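Namau Makers Help > Robots and automation > Grippers and tooling

Pad on one finger of hand-held gripper is tearing, how to replace and set both fingers even again?

Posted by Kornél Rácz, Sep 11, 2026
Tags: gripper, finger pads, threaded inserts, adhesive

Hello to all. I look after a hand-held gripper with two fingers, built from the Sareo kit. It is the version with the curved linkage arms and brass inserts in them. We use it for small desk items: pens, highlighters, glue sticks. The camera is on the tool and the person closes the fingers with the trigger. Most of the time the task is to take the thing out of a small clear organizer, put it on the table, and then to pick it from the table again.

For the tray part I have few complaints. The fingers open wide enough to go around the whole organizer, and the pads are thick, so the person must come down slowly if he wants only the highlighter and not the pen beside it.

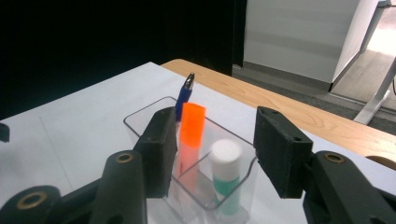 Fingers fully open over the organizer, with highlighter, blue pen and glue stick inside.

My trouble is with things which lie flat. The right pad has started to tear on its inner edge. It was only a rough line at the beginning, and I trimmed it with a knife, which I now think was a mistake. There are rags hanging from the lower corner and a kind of ridge has come up across the face of the pad. When the fingers close on a highlighter, the left pad touches with its flat face and the right pad touches with the ridge first. Then the pen turns a little in the grip. With a fat marker it does not matter, with a flat one the turn is enough that it goes back into the tray crooked. 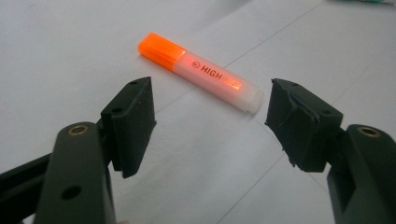

Right pad, torn at the lower corner. The left one still has its flat face.

I have these points to ask.

First, do I change only the right pad or both? The left one looks good to me, only some dust on it.

Second, how do you remove the old pad without hurting the arm? There are small holes in the pads, and I don't know if I am supposed to put a screw through there or if they are left from the making. On my tool the pads were glued when I received it and no paper came with it. The arms are printed plastic and I am afraid to pull hard. One of the brass inserts already turns a little when I put the driver in, and I would not like to pull it out together with the pad.

Third, after the change, how do I know that the two fingers close in the middle? The opening reading in our software shows 719 when the fingers are fully open and should come to zero when they are closed. At present it stops at 17. I suppose this is the ridge, but it could also be the linkage.

The spare pads I have are from Tsoukalas, cut from a sheet, and they are a bit thicker than the old ones. I can cut them down if it is necessary.

Thank you for your patience with my English.

3 answers

Gyula Bodnár

Just superglue the loose pieces back and press it overnight. Mine is like this one year already and it picks everything. You worry too much about the pen turning, the robot will learn it anyway.

Comment by Lilla Csonka: Please don't do this on the face of the pad. The glue goes hard and makes a slippery spot, and the spot is just where you need the grip. I have tried it. For a small lift at the back, where the pad meets the arm, it is fine.

Comment by Gyula Bodnár: OK, at the back then. But it does work for me.

Gizella Fülöp

I have changed the pads on four of these tools so I will write how I do it. Your tool can be a little different from mine, so look before you cut.

Change both. A used pad is pressed thinner than a new one even when its face looks flat, and with one old and one new the fingers will meet on one side of the centre. You can keep the left pad in a drawer, it is useful to have something for measuring the old thickness.

Before you start, take the reading open and closed and write both down. You have 719 and 17. Also put a pen on the table, close the fingers on it slowly and make a small pencil mark where it ends up. Later you will want to compare.

Removing the old pad:

Take the battery or the cable off the tool. Open the fingers by hand and put a piece of wood between them so they can't close on your own fingers while you work.

Look in the small holes with a light. On some sets there is a screw deep inside, and if somebody has glued over it you will not see it from the front. If there is a screw and you only pull, you will break the arm. On two of my four tools there was a screw, on the other two there was nothing in the hole.

If it is only glued, warm the pad with a hair dryer on the low setting. Not a heat gun! Printed plastic goes soft sooner than you think, and the brass holds the heat. I hold the dryer for a short time, then try, then hold it again. When the glue gives, take dental floss or thin fishing line and pull it through between pad and arm with a sawing movement. Start at the upper corner, away from the insert. A knife blade goes into the plastic very easily, so I keep knives out of this.

The rest of the glue comes away with a thumb and a plastic scraper. After that, a cloth with isopropyl alcohol. I don't use acetone near these arms.

Fitting the new one:

Cut both new pads from the same part of the sheet, one beside the other. It sounds like nothing, but the thickness of my sheet was not the same from one end to the other. If yours are thicker than the old ones, you don't have to cut them thinner, only be careful that the linkage does not press against its end stop when closed. If it does, the arms bend a bit every time and this is how cracks begin at the inserts.

I use the Busel contact cement, a thin layer on both sides, wait until it no longer feels wet, then put together. You have only one try with it. Place the lower edge first against the shoulder of the arm and roll the pad upward. Put baking paper between the two faces, close the fingers lightly and hold them with a rubber band until next day.

I round the inner lower corner of the pad a little, with sandpaper. The torn one in your second photo is torn at exactly this corner, and mine went at the same place. When you pick something flat, this corner is the one which rubs on the table. Since I began to round it, the pads last longer, from one October until the next in the best case.

Comment by Kornél Rácz: Thank you, this is very clear. I looked in the holes with a light. No screw on the right side. On the left I see something shiny but I am not sure if it is a screw or only glue.

Comment by Gizella Fülöp: Touch it with the end of a needle. Glue gives a little, a screw doesn't.

Comment by Kornél Rácz: It doesn't give. So it is a screw. I am glad that I asked.

Dénes Csizmadia

Gizella has covered the pads, so I write only about the insert and about the zero.

The insert which turns. If it only turns and doesn't come up, you can often save it. Put a screw in from the front by a few turns, so you have something to hold and the thread stays clean. Set a soldering iron to the lowest heat at which the plastic begins to give, touch the head of the screw and wait. You should feel the brass settle. Do not push, the weight of the iron is enough. Take the iron away and press the insert flat with something cold and metal, I use the back of a steel ruler. Let it cool fully before you remove the screw, or the insert comes out with it. If you don't know what plastic your arm is made from, try first on a broken part or on the print leftovers.

If the hole has become too big, the better repair is to print the arm new. A drop of epoxy around the brass will hold for some time, but it tends to run into the thread, and then you have two problems. For this insert I would also check the screw length. A screw that is too long pushes on the bottom of the hole and lifts the brass a little each time it is tightened. On my tool this was the cause, and a shorter screw ended it.

About the reading. I would not trust 17 as proof of anything until the old pad is off. Do the check in this order:

With both pads removed, close the fingers by hand and look at the reading. If it goes under what you have now, the linkage is free and the ridge was your problem.

If it still stops early, move each joint separately and feel for a hard point. Dust from the pads collects there, it looks like black crumbs. A dry brush takes it out. I don't put oil on printed joints, it makes a paste with the crumbs.

When the new pads are on and the cement is hard, close the fingers on nothing and save this position as the new zero. Then open fully and look if you still get 719. With thicker pads the open number should stay the same, as the arms go to the same stop. If the open number has changed, something has moved in the linkage or in the sensor, and it should be found before you work further.

For the centre I use a strip of white paper with a line drawn down the middle, taped on the table. Hold the tool over it and close slowly on a highlighter lying across the line. If one pad touches earlier and pushes the pen along, you see it at once against the line. A small push is normal – the tool is in your hand and the hand is never quite in the middle. Turn the tool the other way around and repeat. When the pen is pushed always by the same finger, it is the tool, and when it changes, it is you.

On ours I allow up to 13 on the closed reading before I clean the pads, and at 27 I replace them. These are my own limits for soft pens and markers, so take them only as a start.

Comment by Lilla Csonka: Would you do the paper test with a round pen also? Ours roll away and I never know what I am measuring.

Comment by Dénes Csizmadia: No, take the flat one for this. A round pen rolls before the second pad arrives.

Comment by Kornél Rácz: Both pads are off now. The left had one screw and also glue, it took a long time with the dryer. With no pads the reading goes down to 2, so the linkage is free. There were many black crumbs behind the right finger. New pads are cemented with the corner rounded, and I wait until tomorrow before I set the zero. The insert I will do after that, with a shorter screw.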